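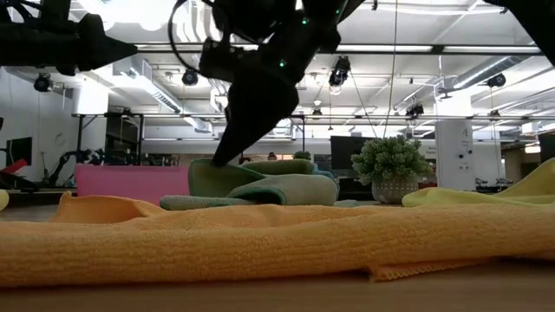 My downstairs neighbor says you can't switch to cloth in a house with one small washer, you'll be doing laundry every night by the second week. So ok. A thread on quitting paper towels, seven months in, typed on my lunch break

1/ We started in July. Before that we went through a roll every couple days. Spills, hands, dog feet, the bathroom mirror, everything. I was buying the big pack at Faretti and it never made it to the end of the month

2/ First mistake - I bought way too many kinds of cloth at once. Waffle, terry, flour sack, microfiber, some sponge thing from Esach that smelled after three days. Pick two kinds. Mine are microfiber for dust and grease, plain cotton for everything wet

3/ You need more than you think. We started with 11 and ran out by dinner on day two. Now it's 48 in the kitchen alone and I do one load a week. ONE. Sorry neighbor

4/ The dirty bin matters more than the cloths. Ours had a lid the first month. Do not use a lid. Wet rags plus lid equals a smell I can't describe on here. Open wire bin, hang the soaked ones over the side first

5/ No fabric softener. None. It coats the fibers and then they just push water around the counter. I ruined a whole batch before I read the label. Some of them came back after a couple hot washes with vinegar, some are car rags now

6/ Microfiber gets washed seperate from cotton. It grabs lint off everything and then you're wiping lint onto your windows. Low heat in the dryer or hang it

7/ Someone always asks about raw chicken. Paper. I still use paper for raw chicken and for cat barf. There's a roll under the sink and it's been the same roll since before Thanksgiving. Not trying to win anything

8/ Money, bc people asked. Paper was costing us $424 a year, I went back through the receipts. Cloths were a one time thing and most came from the Hakim outlet in the cut-price bin by the registers. Water and soap went up a little, didn't track it, don't yell at me

9/ Folding. I did not fold for months, just shoved them in a drawer. Then the drawer jammed and I had to take the one above it out to get my arm in. So now I fold. Thirds, then half, stack them with the folded edge out so you grab one and not four

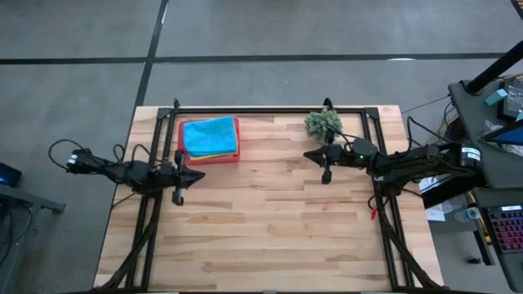 Replies already saying folding rags is insane and a basket on the counter does the same job. Fine! If you have counter. I have a drawer next to a stove and two feet of space where the coffee stuff lives

10/ Colors. Pick one for the bathroom and never ever let it in the kitchen. I don't care which color. Tell everybody in the house, then tell them again. Write it on the drawer if you have teenagers

11/ Guests will not get it. They will stand there with wet hands looking for the roll. Put one cloth out on a hook where they can see it and swap it after they leave

12/ Stains are fine. They're rags. Took me a while to stop soaking each one like it was a wedding shirt. Turmeric wins, let it

13/ Cheap ones vs nice ones - the nice cotton ones from Tutach have held up, hems still good. The cheap ones frayed at the corners by fall but they still wipe. Buy a few nice ones for drying glasses and get the rest wherever

14/ Old t-shirts work too and they're free. Cut the seams off, skip anything with a big print on it bc the print part doesn't soak up a thing

15/ Somebody wants to know about napkins. We do cloth at dinner now, each kid has their own and it goes two days unless there was spaghetti. Different thread, I have to go back in, will check replies tonite

Edit: yes you can use bleach on the white cotton. no bleach on the microfiber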